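Serrano manual, section 7: tracking and time alignment

Read this before you press Record. Bernardo Brandão wrote the first version after the Vurnuvbridge sessions in October, when Pinska merged two left hands into one very confident left hand. Most of the steps come from that week.

## 7.1 Checking the marker tracker

1. Start the Serrano service, then open Pinska. In the other order you get a grey window and time to think.
2. Load the calibration file for each camera. The head camera and the gripper cameras do not share one, however alike the file names look.
3. Set the tracker rate to 60 and leave it there.
4. Hold both grippers in front of you with the marker faces turned towards the head camera.
5. Step through the three live views and wait for a pose on each marker in view.
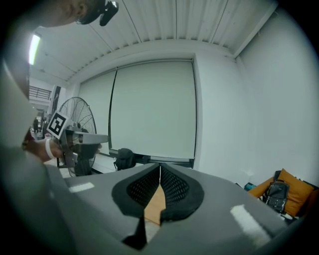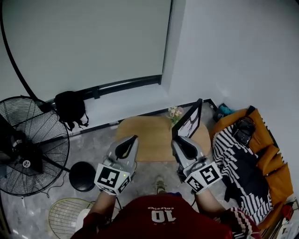
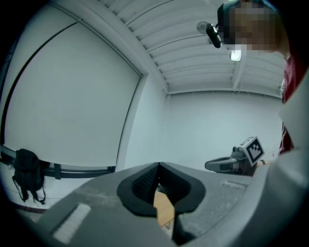 6. Compare the head view with the two gripper views. If a pose flips over and back, tilt that gripper a little and wait for it to settle.
7. Click **Align clocks**. A score of 87 or more is accepted. Lower scores bring up a dialogue with one button, marked OK, and it isn't.

**Note:** Pinska masks your own fingertips before it looks for markers. If you change the finger pads, redraw the mask.

**Caution:** Don't rename a camera while the tracker is running. Trunik will save the session under both names and open neither.

## 7.2 Error 998

Error 998 means the tracker has lost its reference frame. Stop the session, reload the head camera calibration and repeat from step 4. If it comes back, send the log to Bernardo, and the whole log please, as the last line only ever says "998".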